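Keeping the snack table in order: a small study of packets, boxes and one basket

Project report by Dong-geon Ok and Pei-shan Yip
Palldale student residence, room 206
Submitted 5/5/19

1. Background of the project

In our residence each floor shares one common room, and each common room has a place for snacks. On our floor the residents pay a small amount every month, and one person goes to the shop in Waltumley to buy what is needed. The snacks are put on a table and everybody may take from them. This works quite well for the buying but not so well for the keeping. In November the table was in such a state that two residents bought the same biscuits on the same evening, while three full boxes of them were already lying below a pile of empty bags.

For the module on everyday organisation we had to choose a problem in our own surroundings and try to make it better with things we already had. We chose the snack table. Our question was simple: in which way should different kinds of snack packages be put in a basket, so that people can find what they want and nothing is crushed?

2. What we had to work with

The materials were one long wooden table, one dark grey plastic basket with openings in its sides, and the snacks themselves. We did not buy any furniture. We had thought first of three baskets, one for each kind of package, but the table is also used for eating and we did not want to lose so much of it.

We wrote down everything which was on the table and in the cupboard next to the door. The list came to 117 packages. We divided them by the kind of package and not by taste, although some residents told us that sweet and salty is the only division that matters. Our reason was that a basket does not know about taste — it only knows about shape. The groups were:

Boxes. These are made of card and keep their form. They can carry weight on top. The largest one in our list was the Kumsa cracker box of 200 grams.

Foil bags. They are full of air and take much space. They slide, and they break their contents when something is put on them.

Flat packages. Mostly wafers and biscuits. They do not take much space but they disappear very easily under other things.

Small packets. One portion only, for example the Fikik nut mix. They fall to the bottom of any basket, and ours has openings in the sides, where the thinnest ones can get stuck.

3. How we did it

We took the snacks out to the table and sorted them there before anything was placed in the basket. In our first plan the sorting was done in the basket itself, but the walls hide the things which are lying low and we made many mistakes. On the open table every package can be turned so that its name is readable, and the date can be checked at the same time.

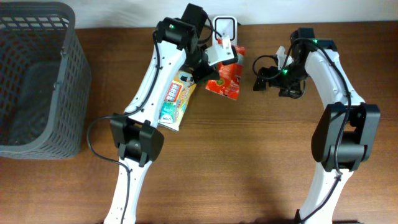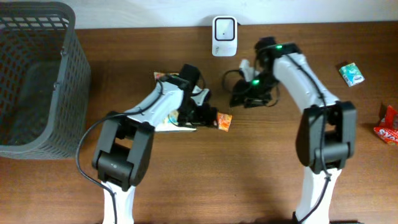

Photos: Pei-shan Yip, Palldale. Both show snack packages on the wooden table.

In the first photo the box with yellow and tan printing is lying at an angle and the red foil bag is standing next to it. These two are a good example of our difficulty. The box has straight sides and can go against the wall of the basket, while the bag has no straight side at all and takes the form of the place that is left. The small orange packet in the second photo belongs to the last group, the one that gave us most of the trouble.

We tried three orders of packing. Each order stayed for one week, and the residents could use the basket as usual.

Order A: the heavy things first. Boxes at the bottom, then flat packages, then bags, and small packets on the top. It looked very tidy on the first day. After two days the small packets had gone down between the bags and the boxes could not be reached without taking out half of the contents.

Order B: everything standing. We put the boxes and the flat packages upright like books, with the bags at one end. Finding was much faster. However, when some of the books are taken the others fall over, and then it is the same as before.

Order C: standing, with a divider. We cut one empty cracker box lengthwise and used the lower half as a tray for the small packets. The tray stood at the short end of the basket. Boxes and flat packages stood in the middle, and bags were laid over them at the other end, never more than two deep.

4. Results

Order C was the best of the three. During its week we had to tidy the basket only one time, and in the weeks of A and B it was necessary nearly every evening. The residents said that they could see the small packets without touching anything else. Crushed biscuits were found in the week of order A, from a flat package which had been pressed below two boxes after somebody repacked in a hurry.

We also noticed a thing we had not asked about. When the basket was in order, people put their opened bags back with the top folded. When it was not in order they left them on the table. We cannot prove that one causes the other, and the time was too short.

One weak point of order C is the tray. Card becomes soft at the corners, and ours had to be repaired with tape. A plastic food container would be better if the size is right.

5. Difficulties

The number of packages was not the same in each week, so the comparison is not fully fair. In the week of order B there was a birthday on our floor and many foil bags came in which were not in our list. We decided to leave them in the basket and to write it here.

We also underestimated the empty packages. An empty bag and a nearly empty bag look the same from outside, and both were going back in the basket. Pei-shan put a paper bin beside the table in the last week. It should have been there from the start, and we would do so if we repeated the project.

The report had a limit of 3000 words and we have stayed well below it. The complete list of packages is kept in room 206, and any student who wants to continue with this subject may borrow it.

6. Recommendations for the other floors

Sort on the table first. Turn the names to the front. Give the small packets their own tray, and let the foil bags be the last to go in. Put the basket near a wall and not in the middle of the table, where it is pushed by everyone who sits down.

We thank the residents of our floor for their patience, and for eating at a reasonable speed.

Comments (3)

Minty_floor1: We did the tray with an old ice cream tub and it fits well. The crisps still end up everywhere though.

R. (second year): I am one of those who said sweet and salty! I still think so, but I admit the biscuits are in one piece now.

teapot77: Did you try putting the bags in a separate hanging bag on the door? It would leave more room for the boxes.

Contact: Palldale residence student projects, room 206 | © Palldale student projects | Back to top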